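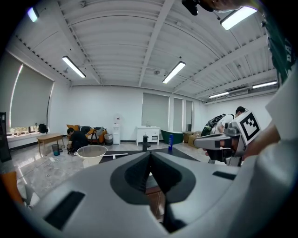 Burnton, 6. Juni 2018 — Die Trarkon GmbH hat ihr Ordnungskonzept Plulleo für gemeinsam genutzte Arbeitsräume vorgestellt. Es ordnet Kleinteilen feste Ablageplätze zu und umfasst 27 Positionen, darunter Abzieher, Marker, Körbe und Steckdosenleisten.

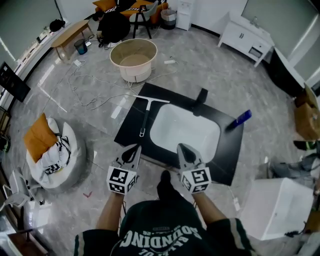 Tafeln werden nach Gebrauch abgezogen, Marker getrennt abgelegt. Der Zeitaufwand beträgt laut Projektleiter Amado Policarpio etwa 17 Minuten je Raum. 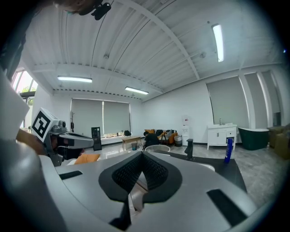 Plulleo wird ab sofort ausgeliefert. Ein Beleuchtungsplan gehört zum Umfang. Er berücksichtigt lange Leuchtstoffleuchten an weißen Metalldecken ebenso wie seitliches Tageslicht — Montagearbeiten sind nicht enthalten.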